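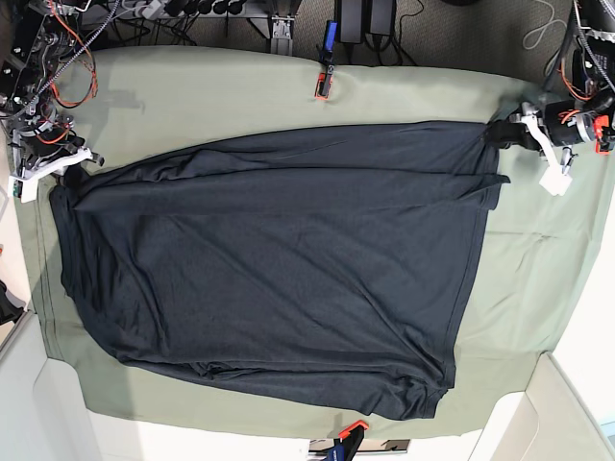

Dark T-shirt on the green cloth, folding table.

Burnadden Clothing Exchange
Minutes of the planning meeting, 1/25/26
Chair: Kauko Hämäläinen
Minutes: R. Sorrentino

1. Opening and previous minutes
Kauko opened the meeting and thanked everyone for a really great turnout. The previous minutes were approved with one correction: the hangers went to the Dirnell Street branch and should be listed there.

2. Stock
The winter sort is finished, and what a sort it was! We now have 344 T-shirts on the shelves, of which 234 are adult sizes. Sweaters are still being gone through and will be reported next time. Kauko said the quality of the knits this season is the best he has seen, and several people agreed loudly. Dark colors go out fastest, so navy, black and charcoal shirts will move to the front shelf.

3. Folding
This took up most of the meeting, and happily so. Last year every table folded its own way and the stacks leaned. The group tried three folds and settled on the flat one. Shirt face down, smooth from the middle outward, sides in, then up from the hem until the bundle fits the shelf card. Sleeves are tucked under before the sides come in.

There was a good discussion about wrinkles. Soft jersey keeps its creases if it has been sitting in a bag, and a shirt laid down crooked will be crooked all the way to the shelf. Agreed: pull the corners out square before making any fold – it takes a moment and the stack looks so much better for it.

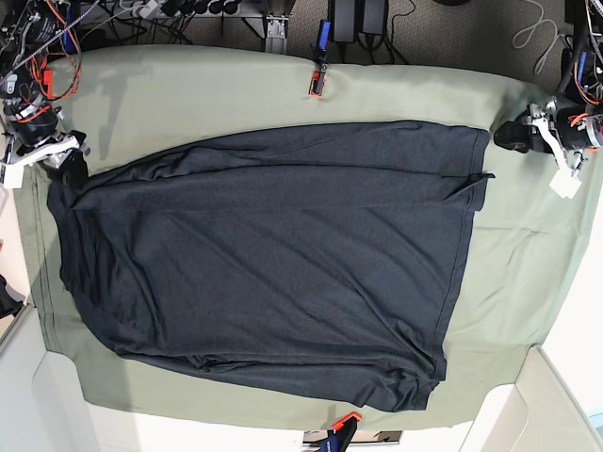 Charcoal garment on the table, partly folded, with a long crease across it.

The hem fold was the favorite of the evening. When the bottom edge lies straight, everything after it goes straight too. Kauko would like the hem kept toward the person folding; Sorrentino prefers it to the right. Left open, both are fine as long as a table sticks to one.

Decision: the flat fold is used for all T-shirts from now on. A printed fold card goes up at every table.

4. Table covers
Everyone loves the sage green. It is easy on the eyes and dark shirts show up beautifully on it. The cover should be smoothed out before each session and clamped along the edge where it tends to creep. The second bolt from Jarnora has arrived and can be cut for the long table. Cost was $252 with the thread, approved without objection. Covers are to be washed cold and hung up, no dryer.
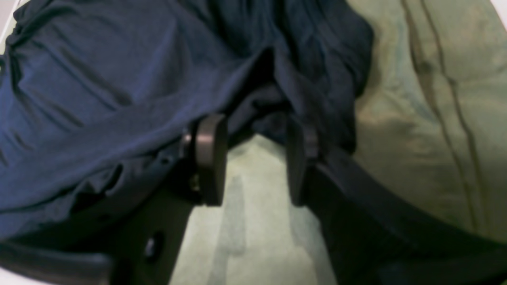 Bunched-up shirts were raised as well. A shirt that comes out of the bag in a ball should be shaken out over the floor and checked for holes, stains and stretched collars before it is laid flat. Anything doubtful goes in the mending basket, and the mending group is keen to have more to do – they cleared the last lot in 2 evenings!

5. Summer swap
The July swap is on again. Dirnell Street would like to share it with us this time, which got a warm yes from the whole room. Kauko will ask them about racks and a changing corner. Ideas for a kids' table are very welcome.

6. Action items
Kauko: fold cards, racks, talk to Dirnell Street.
Sorrentino: cut and hem the new cover, update the shelf list.
All: bring shoeboxes for socks.

7. Other business
The label printer needs a new roll. The blue bins will be relabeled when it comes.

Meeting closed at 8:40 p.m.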